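Mereswood Grippers: equipment planning notes
README, last touched Sat 3 March

Hello, and thank you for opening this before ordering anything! It goes with the folder of budget sheets for our hand-held grippers, the pairs we use for handling clothes in ordinary bedrooms.

What is in the folder
quotes.csv – prices from Wernia and Jidness, delivery included
spares.csv – pads, pivot caps and jaws, with part numbers
plan.txt – what we hope to buy by December

The money
We have 3180 pounds for the year. The Wernia quote for two full pairs comes to 2397, and a set of spare pads is another 63, so please do buy the pads at the same time.

Always budget in pairs. Knitwear and bedding want a gripper in each hand, and a single one left over is very little use to anyone (I learnt this the expensive way).
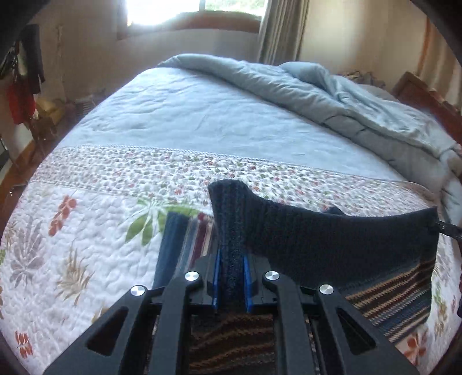

Carrying cases are quoted separately by Russo at 172 and I would dearly like them, though they can wait until the summer if need be.

Questions and corrections to Assunta Zuccaro, please.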